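Equipment Review: Dokivari Five-Finger Hand with Wrist Camera

Prepared for the member institutions of the Trisberg purchasing group
Reviewer: Piret Lepik
Technical support: Aurelio Rosales

Summary

The Dokivari hand is a five-finger gripper supplied with a mounting bracket, a wrist camera, a control unit and a license for the maker's own software. It is intended for customers who already own an arm and wish to handle flat or thin items that a two-jaw gripper manages poorly. The group borrowed one unit in February and used it for card handling, a task several members have asked about for visitor desks and records offices. We recommend the hand for supervised work at a desk or counter. We do not recommend it for unattended service in its present form.

Delivery and Installation

The unit arrived from the distributor, Liepiņa, in a single case. All parts on the packing list were present, and the fasteners were sorted into labeled bags. Mounting the hand took 40 minutes, most of it spent on the adapter plate. The printed guide shows the plate in only one orientation, and readers with an older arm will need the supplementary sheet, which must be requested by e-mail.

Cable routing is the weakest part of the design. The leads leave the back of the hand without a channel or sleeve, and the user is left to secure them. Our technician added fabric ties after the first session. A molded guide would cost the maker very little and should be standard at this price.

Grip and Handling

The fingers close in a smooth, even motion, and the matte, slightly rubbery surface gives good hold on plastic. Card work relies mainly on the thumb, which presses the card against the curled fingers. This keeps the card upright and leaves much of its face in view, although the thumb covers part of the lower portion. Institutions that print a barcode or number near the bottom of their cards should take this into account when setting the grip point.

The default grip force was too high for thin paper passes, which bowed under pressure. The second preset, named "Light" in the menu, was suitable for both paper and plastic. Picking a card up from a bare tabletop remains difficult. The fingertips are rounded and do not slide easily under a flat edge, and the maker's suggested method of drawing the card to the edge of the table requires clear space on that side. We obtained better results with a thin foam mat from Pistwood, sold separately.

The wrist camera proved more useful than expected. With a plastic card held upright, a small group photo and the number printed sideways along the right edge could both be made out, while the printed cards lying flat on the table were noticeably softer.
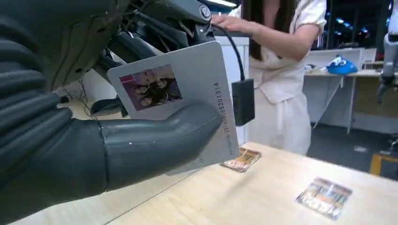
Software and Controls

The control program opens on a plain screen with the camera view on one side and the finger positions on the other. Grips can be saved by name and called up again with one click. Staff without a technical background learned to do this in 30 minutes, with Kiều Đinh providing the instruction.

Error messages are less satisfactory. Most appear as a number with no explanation, and the list of codes is kept in a separate file. Code 923, which we met more than once, means only that the camera has lost its connection and must be restarted from the settings page.

Service and Support

Questions sent to the distributor were answered within 2 working days. Jolien Verstraete of the support office was courteous and well informed – the supplementary sheet came with her first reply. Replacement finger covers can be ordered singly, which we regard as a fair policy. The standard warranty does not extend to the cables, and members should ask for this to be changed before signing.

Recommendation

Suitable for supervised card and document handling, training rooms and demonstration counters. Members considering a purchase should budget for a mat and cable sleeves, and should ask for the plate that matches their arm at the time of order. Requests to borrow the evaluation unit may be addressed to Dace Grigaitė at the Trisberg equipment office.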